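Clestia wrist camera and gripper comparison: README

Last edited July 4, 2021

Contents
Two grippers were tried on the same arm at the Planstead bench, working inside open desktop computers. The set holds 735 trials. Each trial is one attempt at one task, with wrist camera video, joint positions and the controller log.

Grippers
brur-a: parallel jaws with flat pads, built at Brurusgate.
brur-b: linkage gripper with long black finger links, same mounting plate.
The arm, controller and wrist camera stayed the same for both. The camera was taken off and refitted at each change of gripper, so use the calibration file stored with each session.

Tasks
reach: move to a set point above the memory slots and hold for 2 seconds.
grasp: close on a memory module without lifting.
pull: lift the module clear of the slot. Latches are opened by hand before the trial starts.

Layout
sessions/ one folder per session, 17 in all
calib/ camera calibration, one file per session
labels.csv outcome for each trial, marked by hand
grippers/ drawings and joint limits

Video and joint positions share one clock. The controller log has its own, and the offset is in the first line of each log. Logs from January sessions have no offset line and need to be lined up by the first arm movement.

Known problems
The fingers of brur-b hide part of the board at low heights. A slot tracker that works on brur-a video may lose the slots here. Cables also come into view, and they were not tied back between trials.
Closing force is a motor current reading. Do not compare it between the two grippers.
Sitompul, the older controller build, drops frames when the log is set to full detail. Affected trials have the flag "drop" in labels.csv.

View from the wrist camera with the linkage gripper over a board with one memory module fitted:

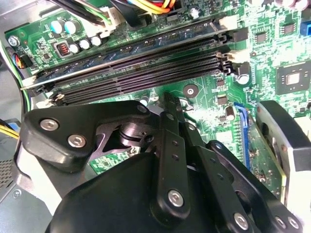 Loading
Run load.py with a session folder and a trial number. It returns video frames and joint positions matched by time. Keep at least 100 MB free for the cache, or pass --nocache.

Changes
v2: calibration files split by session, "drop" flag added.
v1: first copy, brur-a only.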